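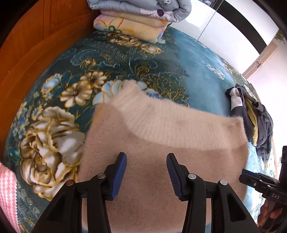
The truck theft, and what I've been doing instead of sleeping

Jul 8, 2018

So a few of you have emailed asking if I'm the person whose work was on the news, and yes, that was us. For anyone who missed it, some people helped themselves to a trailer out of the Sedis yard two weeks ago. A whole trailer! Full of laundry powder!

I do the stock books for Sedis, in the office at the front (the one with the broken blind, if you've ever driven past on the Zatunside road). I'm not on the loading side and I wasn't there when it happened, so please stop asking me if I was scared. I was home in bed. I found out when I drove in and couldn't get through the gate for police cars, and my first thought, I'm a bit ashamed to say, was that I'd left my lunch at home and now I'd have time to go back for it.

What was on it: 1203 cartons, going to Huanca, who have the discount shops. Laundry powder, the big boxes. I know the number by heart because I have now typed it into every form in the country. Insurance form, police form, customer form, the other insurance form because the first one was the wrong one. The carrier has its own form too and theirs won't let you put a carton count in the carton count box, you have to put it in "remarks".

What gets me is how ordinary it was. They cut the chain on the back gate, hooked up and drove off. The police officer who came to talk to us said it would have been done in minutes. There's a camera on that gate and it was working, but it's pointed at the spot where the old gate was, before they moved the fence in November. Lovely footage of a hedge. I've watched all of it, twice, because somebody had to and I was the one with the login.

My sister asked who on earth steals laundry powder, and I asked the officer the same thing. Apparently lots of people do. It doesn't go off, everyone uses it, and a box from the back of a ute looks the same as a box from the supermarket. She said baby formula and razor blades are the other ones. Cooking oil sometimes. I'd always pictured thieves wanting televisions, but a television has a serial number on it and a box of powder has nothing except a batch code that no one has ever read in their life (apart from me, now, a lot).

Then the company put up a reward. $500. I have opinions about this. You'd spend more than that on tyres! The comments under the post were brutal, people saying they'd rather keep the powder. Management say it's a starting figure and they can put it up later, and the insurer might add to it, but the insurer is still asking us for photos of the chain. We don't have the chain. The police have the chain. I have explained this in three emails and one phone call with a very nice man who then sent me an email asking for photos of the chain.

The reward did bring in calls though. I got put on the phones for the first few days, 46 calls in all, and I kept a tally on the back of an envelope. Most were people wanting to know if there was a job going, or if we'd be selling off damaged stock. One woman gave me a full and detailed description of her neighbour, who as far as I could work out was guilty of owning a large shed. A man rang to say he'd seen our trailer on the highway, and he had, but it was one of the other ones, doing its normal run with the normal driver, who then got pulled over. He was not pleased with us.

And one good one! Someone rang to say there was a trailer sitting behind the old brickworks out at Jindau, doors open. It was ours. Empty, of course, apart from one split box and a fair bit of powder on the floor. The police have it now, along with the chain. I'd like to think they're keeping each other company.

I keep getting asked about the caller and I can't say anything, partly because I've been told not to and partly because I don't know. They wouldn't leave a name. So as far as I know the money hasn't gone to anyone yet, and there's an argument upstairs about whether finding the trailer counts when the wording said "recovery of the goods". I think it should count. No one has asked me.

Meanwhile we've had a full stocktake of what was left, to make sure nothing else had walked. It took four of us until after dark. 3739 cartons on the floor, and the computer said the same, which never happens, so I checked it again and it still said the same. I went home and had toast for dinner.

Anyway, there's a new chain. It's the same kind as the old chain. The camera bloke is coming to turn the camera around once he's back from holidays, and until then somebody parks the forklift across the back gate every night before they go.

If you get offered a very cheap box of laundry powder out that way, have a look at the bottom flap for the batch code and give the police a call. Don't call me, I've handed the phone back.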